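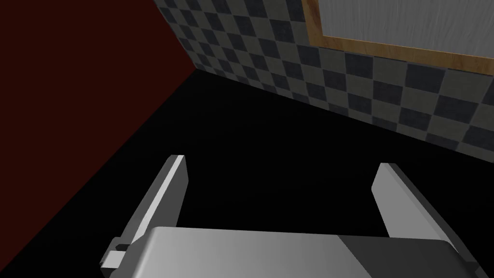

Pirjo Ikonen, commenting on an earlier draft of this section, objected that a planner which cannot tell whether its gripper is holding something should not be allowed to move on to the next step. We agree with the objection, and the version of the planner reported here takes it into account. In the draft, the grasp monitor was a logging tool only. It now sits between the skill policy and the task planner, and the planner must get a verdict from it before a skill is marked complete.

4.2 Grasp monitoring and step gating

The software stack has two layers. Pokgate, the task planner, holds an ordered list of skills and the conditions each one needs before it starts. Flevell, the lower layer, runs the skill policy and returns joint targets for both arms. The two layers talk over a message queue, and in our first implementation the only message going upward was "done" or "timed out". A skill that closed its fingers on air and then carried out the rest of its motion was reported as done.

The monitor reads the wrist views and the commanded finger width. It gives one of three labels for each gripper: open, closed on object, or closed empty. We trained it on 4,000 labelled wrist views, all rendered, with the labels taken from the contact state in the simulator. No label was assigned by hand. Lighting in the training scenes was varied, including settings dark enough that the floor carries no texture at all. Early models did poorly in those settings and tended to favour "closed on object" when the background was close to black. Adding the commanded width as a second input removed most of that bias.

Gating works as follows. When Flevell reports that a skill is done, Pokgate asks the monitor for a label over the last 8 time steps. If the labels agree with the condition written for that skill, the planner moves on. If they disagree, the skill is run again from its start pose. If they are mixed, the arm holds still and the query is repeated. A skill may be retried four times before the episode is abandoned and counted as a failure.

Figure 4 shows a bimanual scene used for the cabinet tasks, in which one arm is assigned to the door and the other to objects near the floor.

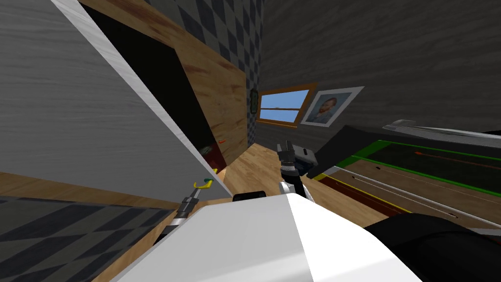

Conditions for the two arms are checked separately. This matters for the cabinet tasks, where a door skill has no object to hold and its condition is written on the hinge angle instead. The grasp label is ignored for that arm while the door skill is active. In the first release a single condition covered both arms, and the planner would stall with one gripper correctly open and the other correctly closed. Splitting the check fixed the stall and needed no change to the policy.

We ran 292 episodes with gating turned on and the same number with it turned off, using matched seeds. The most common failure without gating was a missed grasp early in the episode followed by a full, useless run through the remaining skills. With gating, most of those misses were caught at the step where they happened. Episodes took longer on average, as retries use up time that the ungated planner would have spent on the next skill.

Two problems remain. The monitor is unreliable when an object is thinner than the gap left by the finger pads, and it will label such a grasp as closed empty. Retrying does not help in that case and can knock the object out of reach. The second problem is latency. Hạnh Bùi profiled the queue and traced most of the delay to image serialization on the Flevell side, with inference itself taking little of it. A shared memory buffer has been written but was not used for the results in this paper.

The rule files for Pokgate are plain text and can be edited without rebuilding the planner. We kept the same rule file across all the gated episodes. The retry limit is set in that file and applies to every skill unless a skill overrides it; none of the cabinet skills did.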